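To: fillia-users
Date: 07/08/2026
Subject: Re: [fillia-users] Dropped subjects in the sleep cohort

> We ran the Cruickshank sleep data through Fillia and lost 86 participants
> between import and the first summary table. No warning, no log entry.
> Before I tell my supervisor that they have wandered off, has anyone else
> on the Burkness protocol seen this?

Yes, and I'm sorry to say they haven't wandered off. They are sitting in the exclusions file, which Fillia writes to the temp folder and then never mentions again, like a family scandal.

Check the date of birth column first. If your recruitment site exported from Tusteck, blank birthdays come through as zeros, and Fillia decides those people are over 100 years old and politely shows them the door. Our October wave started with 2,610 EEG recordings and came out with 1,131, which would have made for a very short thesis chapter.

What worked for us:

Open the import settings and turn off "age plausibility." It is under Display, for reasons known only to whoever put it there.
Re-import from the raw files. Do not use the cached copy, even if it swears it is fresh.
Compare the ID list against your consent log before you run any staging.

Some of ours were real exclusions (electrodes off by midnight, mostly), so don't wave everybody back in. I would also rerun the spindle detection from scratch. The old output keeps its row numbers and will happily attach one person's night to another person's memory score. Guess how we learned that. 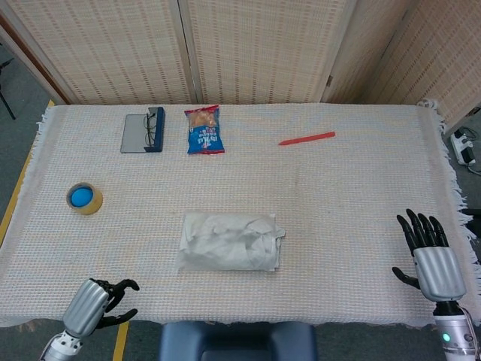
Glasses, snack and tape on the table

If the numbers still don't add up after the re-import, send me the header of your Tusteck export, minus anything with a name in it. I have our version of the script that patches the birthdays. It is ugly and has no comments, but it runs.

Burkness sleep group, data desk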